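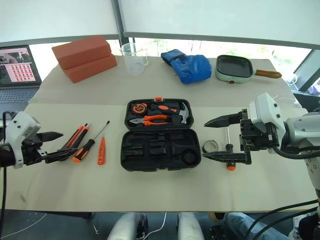 Gutville's small venues pay for their sound limits twice, according to Imke Reuter, who runs the 199-capacity Orberg: once for the limiter and again in bar takings when a set finishes early.

The licence conditions changed in April. Low-frequency levels are now measured at the nearest window, with a separate limit after 11pm. "The old condition gave one figure for the whole night," Reuter said. "A bass guitar and a cymbal were treated alike."

Orberg has put on 17 shows under the new terms. Two ended early. Reuter wants the readings averaged over 15 minutes - the present period is five.

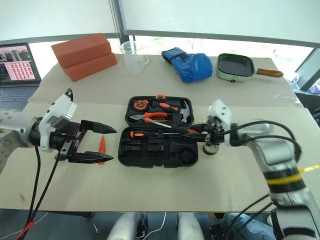 Aiguo Yao would keep the five minutes, arguing that a longer average hides the peaks that wake people up. He accepts that the late limit was set without a test in a full room.

"An empty room reads differently," Reuter said. "Test it with people in."

The licence is reviewed on 7th July.

19 shares
3 comments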